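Closet stuff, quick version

We use cookies to remember your settings and count visits. Accept / Manage choices

Typing this between loads so bear with me. Wire hangers first. Everybody hates them and everybody has a pile. Mine came from the cleaners on Skotura, years of them.

Sort before you do anything. Bent ones out. Rusty ones out, rust does not come off a white shirt, ask me how I know. Coated ones are worth keeping, check the tips though, thats where the coating cracks first. Bare tip = snag on a knit.

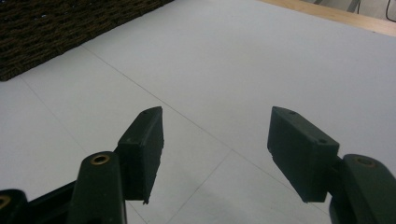
Slipping straps: rubber band wrapped tight at each shoulder. Or pipe cleaner, twisted on. Hot glue works too but let it cool all the way or you'll have a blouse stuck to it.

Pants crease – cut a paper towel tube down its length, slip it over the bottom bar, tape it shut. Takes 2 minutes. Lasts maybe a season.

Sweaters don't go on wire. Fold them. If you must hang, fold in half long ways, hook at the armpit, body over one side and sleeves over the other. No shoulder bumps.

Spare hangers. Do NOT hang empties in between the clothes, you'll never find anything. Keep them in one place near the washer. A basket is fine, a low box is fine. All hooks the same way or they knot up and you pull out five at once. 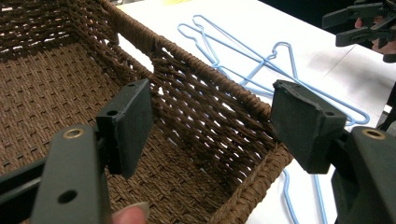

Dusty baskets: vacuum with the brush end, then a barely damp cloth. Paper cord hates water so go easy, and dry it in the shade upside down. Squashed one? Light steam, push it back with your hands, stuff with towels overnight. Worked on my Fararetti one, mostly.

Moth season. Cedar blocks need sanding again when the smell goes, 200 grit, just a few passes. I do mine in December when the coats come out anyway. Lavender smells nice, wouldn't bet a wool coat on it.

Closet rod sticky? Rub it with wax paper. Hangers slide like new. Do the shower rod while your at it.
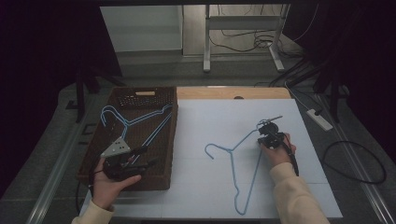 Extra wire ones – most cleaners will take them back, bundle with string first. Or keep two for the garage, good for a clogged vacuum hose. Straighten, leave a small hook at the end, go slow.

Dryer just buzzed. Stain stuff next time.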